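Ticket: Right gripper closes late and pinches off-center
Project: Herkach, two-arm tabletop build
Opened: Wednesday, April 14, 2021
Status: open, getting close

Problem as first logged

When I send both grippers a close command, the left one moves right away and the right one lags, then snaps shut. By the time it grabs, the part has been shoved sideways and the tips catch only the rim. Flat parts are the worst. Foam blocks are fine because they squash into the fins anyway.

Setup

Two arms, one bench, orange fin fingers on white printed mounts. Both grippers run from the same Groltitz servo board. Firmware is whatever was on the board when I pulled it out of the drawer in December. Close speed is set to 600 in the config, hold effort to 300.

Tried so far

Swapped the servo cables left to right at the board. The lag stayed with the right gripper. So the board channel is off the hook, and I was so pleased to rule something out that I went and had lunch.

Took the right fingers off and ran the servo bare. Smooth! No lag at all, open to close and back, over and over. Put the fingers back on and the lag came right back.

Backed off the screws on the right finger mounts a quarter turn. Better, but now there is a little wobble at the tips, and I don't want to live with that.

Lowered close speed to 200. Both sides look more even, though the right one still starts late. It just has less of a snap at the end.

For the next round I went with the lime-green ring as the test part, flat on the wood with the right gripper wide open in front of it. It has a hole in the middle and no squish whatsoever, so any sideways push shows up immediately.

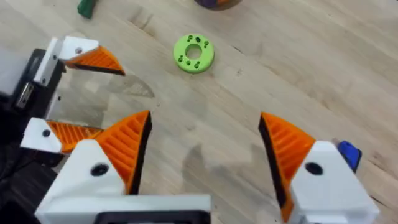
Ugwu replied that the bare-servo result pretty much gives it away: something in the finger mounts is binding, and the servo has to build up force before it breaks loose. Check whether the white mounts are rubbing on the gripper body before touching any more numbers in the config. Also, put the speed back to 600 while testing, or the slow setting will hide the problem.

Update, same evening

Great call. I put the speed back up, colored the back of each right mount with a marker, and cycled the gripper a bunch of times. The ink wore off one corner of one mount and nowhere else. There's a tiny raised lip there from the print — I can feel it with a fingernail — and the left pair doesn't have it.

Sanded the lip down with the mount off the gripper, wiped it clean, screws back to snug. The right side now starts moving with the left. I ran the ring test until I got bored and it took me a long time to get bored, because watching this thing close properly is a joy.

Still open

The grab is still slightly off-center on the right. Smaller than before, and it's the same amount each time, so I suspect the zero position. Encoder reads 3,936 at full open and I never wrote down what it was when I first assembled it (please learn from me). Plan is to redo the zero with the Iltthorpe jig, then run the ring again at full speed.

Reprinting the sanded mount too, with the lip side facing up this time. If the new one drops in without any sanding I'll close this and move the zero question to its own ticket.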